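Penus: folding notes for household cloths

Welcome, and thanks for stopping by! Penus is a small collection of notes and pictures on how people handle the soft things in a house (tea towels, bath towels, face washers, the odd flannel that has lost its colour). It grew out of an older list called Ergate, which only covered kitchens and got a bit unwieldy by February.

There are 87 entries at the moment, spread over 16 folders, one folder to each kind of cloth. Fluffy ones have their own folder, as they never crease where you'd like them to.

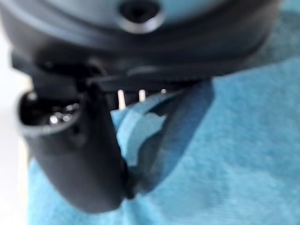

Colour names are kept plain, so turquoise goes under blue and you'll find grey and charcoal together. If you'd have sorted them differently, please do say so, I've changed my mind twice already.

Each entry has a notes file with the fold used, in everyday words. The Bruseo folder still has 14 entries without notes.

Last updated March 2020. Free to use at home or in class; please credit Penus.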